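Home-built two-arm bench, session 5 handout
Ostthorpe shared workshop, 19 Aug 2024
Notes by Lenni Tikkanen, wiring corrections from Yaqin Ren

Read before you come. If you missed session 4 get the wiring sheet off the shelf by the door, I am not going over it again.

What we cover tonight

Soft things. Up to now everything was blocks and cups - hard, known size, don't change shape when you grab them. Cloth and tissue are a different game. Also: swapping the tool on the left arm, teaching points by hand, soft limits, and the logging script if there is time (there was not time last group).

Recap from last week

Both arms get power through the Sarkon supply, one breaker each. E-stop kills both. Test the e-stop first, every session, before anyone homes anything. Last week two people homed first and tested after. Don't.

Control box is the Perkico board with our own firmware. Serial from the laptop, one arm per port. Left is always port A. If your arm moves when you command the other one you have swapped the cables, not found a bug.

Kong is the name of our little scripting layer, you will see it in all the file names. Kong files are plain text. One line, one move. Comments start with a semicolon.

1. The bench

White tabletop, light gray wall panels behind. Pale backgrounds are kind to dark tools and hard on white tissue, which is why half of you will want to fiddle with the camera exposure. Leave exposure alone until you have the lighting right. Then lock it. Auto exposure drifts every time an arm swings into view and your color threshold goes with it.

Keep the near edge free. Elbows, coffee, phones, all of it off. Cables down through the grommets at the back corners or tied along the arm, never across the work area.

Zero point for the table coordinates is the left grommet. Measure from its center. Write your offset on the card.

2. Grip types

Two-finger gripper: simple, strong, one number to control (opening). Good on edges. On flat tissue it has nothing to grab unless you make a fold first. Trick is press down lightly, then close, so that the tissue bunches up between the fingers. Too much press and the fingers just skate, or the arm faults out.

Multi-finger hand: many numbers to control. We tie the fingers together in groups so you only think about close and open. Wraps round a lump nicely. Bad at thin flat stuff. Slower. The thumb group closes last, always, otherwise it blocks the rest.

Left arm takes either tool. Four screws, then the connector. Power OFF for the connector.

Approach height for soft items: come in from above, stop short, then creep. Creep speed is 6 in the Kong file. Resist the urge to raise it.
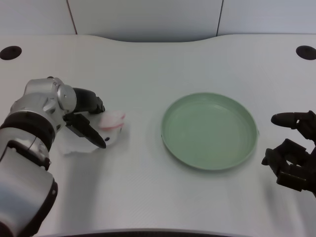

What if the gripper closes and comes up with nothing?
Go down again a little lower and a little to one side, don't just repeat the same move. The script has a retry line for this, it shifts the point sideways and drops the height one step. After the third miss it stops and waits for you. At that point check the tool height on the card before touching the code, nine times out of ten somebody changed tools and kept the old length.

3. Tool length and why it bites everybody

The gripper and the hand are not the same length. The controller does not know which one is on. You tell it, in the first line of the file. If the line says gripper and the hand is mounted, the arm thinks it has more room than it does and drives the fingers into the table. Ask me how I know. The spare finger set is in the drawer and there is exactly one.

To measure:
- e-stop tested, arm homed
- jog down slowly over a folded sheet of paper
- stop when the paper just drags
- read the height off the screen, write it on the card
- put it in the first line of the file
- jog up, jog down again, check you get the same number

If the two numbers disagree, wrist screws are loose. Tighten, start over.

4. Teaching points

Hold the arm, press teach, move it, let go, press save. The arm goes soft while teach is on so SUPPORT THE WRIST before you press. It will sag. The heavy silver section wants to go down and it takes your plate with it.

Save more points than you think you need around the dish. For one pick and place we use:

a) park
b) over the item
c) at the item
d) back over the item
e) over the dish
f) in the dish
g) straight up out of the dish

Points d and g get skipped by everyone the first time. Without d the arm cuts the corner and drags the item. Without g the fingers hook the rim on the way out and the dish goes for a ride.

Name your points. p1 p2 p3 is fine for ten minutes and useless next week.

5. Soft limits

Set these before you run anything at speed. Floor limit just above the tabletop, from the height you measured. Side limits so the arms can't reach each other. Middle strip is shared - only one arm in it at a time, and the script handles that with a flag. Arm asks for the flag, waits, goes in, comes out, gives the flag back. If your script hangs forever somebody forgot to give it back. Look for a move line that exits the strip with no release after it.

Yaqin adds: the flag does not know where the arm really is. If you hand-move an arm into the strip the flag still says free. So after any hand move, park both arms and restart the script. Every time.

6. Force, or what we use for it

No real force sensor on this build. We read motor current on the wrist and call it force. It's noisy. Default trip value in the file is 722, those are raw units off the board and mean nothing outside this workshop. Higher number = pushes harder before giving up. For tissue go lower. For anything stiff leave it.

Filtering: we average a few readings. If you average too many the arm reacts late and you have already squashed the thing. Play with it, but on a sponge first.

Hand into a dish is the tricky one, because the fingers meet the rim or the bottom before they meet the cloth and the current jumps either way. You can't tell rim from bottom with current alone. Use height as well. Jump while still high = rim, back off. Jump at dish depth = bottom, start closing. Cables matter here too. Leave a bit of slack from hand to wrist so it can tilt, but check the loop through the whole move and not only at park.

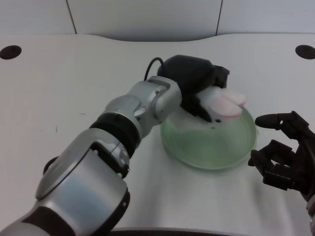 7. Exercises

Work in pairs. One on the laptop, one on the e-stop. Swap after each exercise. Person on the e-stop does not look at their phone.

Exercise A. Mount the tool you did NOT use last week. Measure length, fill in the card, show me the card.

Exercise B. Teach the seven points for a crumpled tissue to the plate. Run at creep speed only. When it works, move the tissue a hand's width and see what breaks. Write down what broke, in words, before you fix it.

Exercise C. Same thing but out of the dish and back to the table. Harder. The close has to start at depth, see section 6. Note your trip value and whether you changed it.

Exercise D (if you're quick). Write a two-arm script where the right hand waits next to the dish while the left one works, then they change roles. Use the flag. Do a dry run with nothing to pick up, then for real.

8. Common errors

Error 3 - port busy. Somebody else's terminal is still open. Close it.

Error 5 - limit hit. Jog away from the limit by hand, then clear. If you clear first it trips again straight away.

Arm shakes at the end of a move: stopping ramp too short. Lengthen it in the settings file, the one in your own folder please, not the shared one.

Hand closes partway and stops. Usualy the cable at the wrist connector. Power off, reseat, power on, home.

Everything runs fine and the pick is always off by the same amount in the same direction. Zero point. Go measure from the grommet again.

Log file empty: you stopped the script with the window X. Use the stop key, it flushes the file on the way out. Max is 3,000 lines per log, then it starts a new one, so don't panic if the first one ends mid move.

9. Before you leave

Park both arms. Script off, then Sarkon breakers off, left then right. Wipe the table. Glass and plates go back on the shelf, not in the sink. Card in the box with your names on it. If you borrowed a hex key it goes back on the board, the small one is missing agian and we need it for the wrist screws.

10. Next time

Camera calibration. Bring the cards from tonight, you need the tool lengths. Read the Kong comments at the top of the camera file, it's one page. Whoever has the printed checkerboard please bring it flat, a rolled one is no use.

Questions to Lenni at the bench or leave a note in the box. Wiring questions to Yaqin.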